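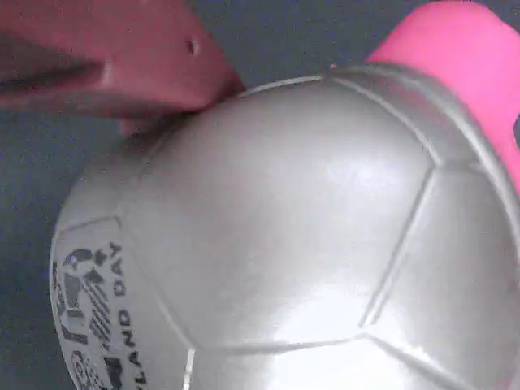 5.3 Loss of grip during the lift

The most common failure in the ball trials was a slow slip during the lift, between leaving the surface and reaching the hold height. We treat it separately from the missed grasps in Section 5.2, as the arm had already reported a good grasp in every case and the controller had moved on to the next step.

We ran 28 lifts of the football with the Lillow fingers fitted. The ball was dropped in 11 of them. In all of the drops the finger opening shrank steadily over the first part of the lift while the motor current stayed within its normal band, so the grasp check, which looks only at current, raised no fault. The controller went on to carry out the full transfer with nothing between the fingers. On one run it also logged the placement as a success, and the error was found only when the logs were compared with the operator's notes.

Figure 7. A grasp on the upper part of the ball. The fingers are on either side of the top, and the panel seams are raised above the surface of the panels.

Two things seem to lie behind the slip. The first is where the fingers meet the ball. The grasp planner picks contact points from the depth image, and on a shiny surface the depth readings are poor wherever the light reflects strongly. Missing readings are filled in from their neighbours, which tends to pull the estimated centre of the ball upwards. The fingers then close above the widest part, where squeezing harder pushes the ball down and out of the grip. Raising the closing force, our first attempt at a fix, made matters worse for this reason and was dropped after a short test.

The second is the seams. When a fingertip rests on a raised seam it touches the ball over a very small area, and the ball can turn about that point as the arm speeds up. We could not separate this effect cleanly from the first, as the ball was put down by hand and its rotation was not recorded. A repeat with the rotation fixed by a ring stand is planned.

The unreported drop is the more serious matter. At the Stevby site the arm works beside an open walkway, and a ball that rolls off the bench is a trip hazard. After the eleventh drop the trials were stopped until a catch rail had been fitted and the check had been changed. The new check reads the finger opening every 20 ms during the lift and compares it with the value stored at closing. If the opening falls steadily, the arm stops, lowers to the surface and asks for an operator. The limit was set by replaying the stored logs from the Drunonitz trials, which contain about 1000 lifts of rigid and soft objects. It flagged all of the drops described here, though it also stopped several good lifts of soft objects, whose opening shrinks as they settle in the grip.

The change does not prevent the slip. It only makes sure that the slip is noticed before the arm swings out over the bench edge. Changes to the depth filling step are described in Section 6.1.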